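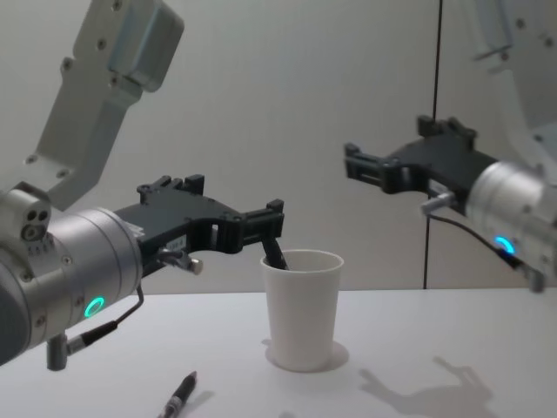 Nikola Tokarz wrote to me after my last post to say that I was wrong about letters, that people still write them, and that she had a shoebox in her closet to prove it. Could I please take back the part where I said the handwritten letter was dead? Well, Nikola, consider it taken back, and thank you for the two pages (front and back!) you sent along to make your point.

I've been thinking about it ever since. My grandmother wrote to her sister in Kavness every Sunday after lunch, and I used to sit under the table while she did it, mostly because that was where the cat was. She wrote on thin blue paper that showed every word through from the other side, and she never wasted any of it. When she got to the bottom of the page she turned it sideways and kept going up the margin. Some of those margins have the best parts in them. There's one from a November when the furnace quit, and the whole page is about soup, and then up the side, in tiny letters, she tells her sister that she's decided to learn to drive.

My aunt has kept all of these, bless her, and last winter she let me take them home to read. There are 237 of them. I know because I numbered them in pencil on the backs of the envelopes so that I wouldn't mix them up, and then of course I dropped number 40 through 60 down the basement stairs and was very glad I had. A few are missing stamps, which I'm afraid was my cousin, who collected for one summer and then moved on to baseball cards.

What surprised me is how little happens in them. Somebody has a cold. The neighbor's plums are in and she's been given more than she can use. The bus to Kavness has changed its times again and she's going to say something about it. I kept waiting for the big family news, and when it came (my mother's wedding, for one) it got four lines and then we were back to the plums. I read them in bed a few at a time and went to sleep happy.

So I've started writing again myself. I'm not very good at it! My handwriting has gone terribly downhill from years of typing, and the first letter I mailed, to my old roommate Ikora, came back because I'd left off the apartment number. The second one got there. She called me up to say she couldn't read the middle paragraph, and we talked for an hour and a half, so I suppose that's one letter and one phone call I wouldn't have had otherwise.

I buy cheap paper, a pad of 200 sheets, and I don't let myself start over when I make a mistake. I just cross it out and go on, the way Grandma did. I try to put in whatever I can see from the kitchen window and what we had for supper, and if I get stuck I ask a question, so that the other person has something to answer.

Nikola, yours is going out tomorrow. It's a little long, and I ran out of room and had to go up the side. If anybody else would like one, leave me a note in the comments and I'll email you for your address. Please be patient with me, I'm still working through the Christmas thank-yous.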